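The Hat Stand

When Edgars Kairys closed the shop in Stamwood he gave nearly everything away, and he was particular about who got what. The long mirror went to the dance teacher upstairs, the brushes went to Vicente Montecinos, who had mended zippers and linings in the back for as long as anyone could remember, and the good steamer went to a cousin who had no use for it but had always admired it. The wire hat stand went to his niece, Dace Raudsepp, and she hadn't asked for it at all.

"You'll want it," he told her over the phone, in the voice he used for telling customers that a brim suited them.

"Uncle Edgars, I own one hat."

"Then it will have plenty of room," he said, and went on to explain at some length how the stand should be carried, which was upright, and in the front seat if she had a front seat to spare.

So Dace drove home on a warm April evening with the seat belt fastened across it, feeling a little foolish at the stoplights. A small boy in the next car waved at it. She set it up in her apartment by the window, where it spent a week catching her sleeve every time she went to draw the curtain, and then she moved it to the bedroom, where she hung her one hat on it and also, before long, a scarf, two belts and a bathrobe. It leaned under the bathrobe in a way that made her feel guilty. She had grown up under the counter of that shop, more or less, doing her homework with the smell of felt and warm ribbon all around her, and she knew perfectly well that a hat stand was for hats.

In the end she took it to work. She couldn't have told you quite why. The place was big and plain, gray floor and pale cabinets, with cables going every which way and desks that all looked like one another, and she had been there long enough to know everybody's coffee cup but hardly anybody's middle name. She came in early with the stand held out in front of her like a candlestick, put it on the table, and went to hang up her jacket. By the time she came back Maya Masri had taken off her cap and was standing there turning it over in her hands.

"Is this for anybody?" Maya asked.

"I suppose it is," said Dace, who until that moment hadn't supposed anything of the kind.

Now, Maya's cap was a soft, pale thing, and it had no manners. It had been sat on, rained on, left on a bus and sent back in the mail by a kind stranger in Vachon. Put down on a table it simply lay where it dropped, creased across the top, looking like a bun that had failed to rise. Maya had bought it the week her grandmother died and had worn it most days ever since, and she would not hear a word about replacing it, though Norbert Brabec had offered her several.
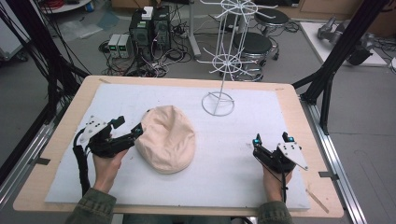
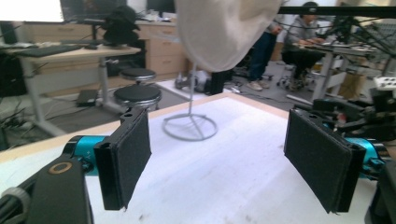
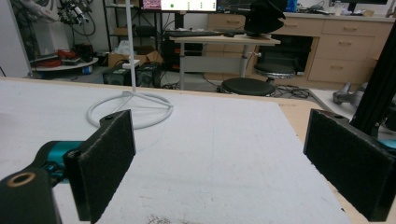

Edgars had a rule about caps, and Dace heard herself reciting it before she had decided to speak. You never hang a cap by its edge, she said, because it will remember the edge. You open it first with both hands, the way you would open a paper bag for somebody else to put apples in, and you let the crown find its own shape, and only then do you lift it. She had watched him do it thousands of times from down among the hatboxes. The stand looked like so little, when you came right down to it, a thin upright rod on a round base and the plain light wood of the table close by, and yet her uncle used to talk about it as if it were a member of the staff. He said good night to it. On Saturdays, when he swept, he lifted it out of the way and set it down again facing the door, although it had no front or back that Dace had ever been able to find.

"And if you drop it?" asked Maya, who had just dropped it.

"Then you pick it up and start over. He was never in a hurry about it."

Maya started over. It took her a good many tries, and Norbert, who had come across the room to see what was going on, gave advice from behind his sandwich. He thought the crown should go the other way. He thought there was too much fold on the left. He had once worked a summer at Borix, selling gloves, and he felt that gloves and hats were close enough for him to have an opinion. Dace let him talk. She was remembering how the light used to come in low through the shop window around closing time and how every hat on the stand threw a shadow on the wall behind it, so that it looked as if a crowd of polite people had come in and were waiting to be served.

After that it got to be a habit. Maya's cap went up in the morning and came down at night. Norbert brought in a rain hat that his wife had been trying to throw out, and somebody from down the hall, who never did own up to it, left a knitted thing with earflaps that stayed there well into the warm weather. People who used to walk straight past with their heads down would slow up a bit to look for their own, and as long as they had slowed up they might as well say something. Dace found out that Norbert had wanted to be a baker. She found out that Maya could whistle two notes at once. These weren't important things to know, but she was glad to have them, and she carried them home with her in the evenings and told them to her uncle on the phone.

He listened very carefully, and then he asked whether the base was being kept dusted.

He came to see it himself on 27th June, a Sunday, when Dace had the key and the place was quiet. He had put on a tie. He walked all the way around the table with his hands behind his back, the way he used to walk around a new delivery, and he stopped in front of Maya's cap, which she had forgotten on the Friday, and studied it for so long that Dace began to worry.

"Who does this belong to?" he said.

"A friend of mine. She's had it for years. I know it's in terrible shape, but she's very fond of it, and I did try to show her how to –"

"No, no," said Edgars. He reached out with one finger and moved the crown over, hardly any distance at all, and took the finger away again. "She hangs it well. Tell her I said so." Then he wanted to know where a person could get a cup of tea, and whether Norbert's rain hat had been a Wiletti, and if so what on earth the man had been doing to it.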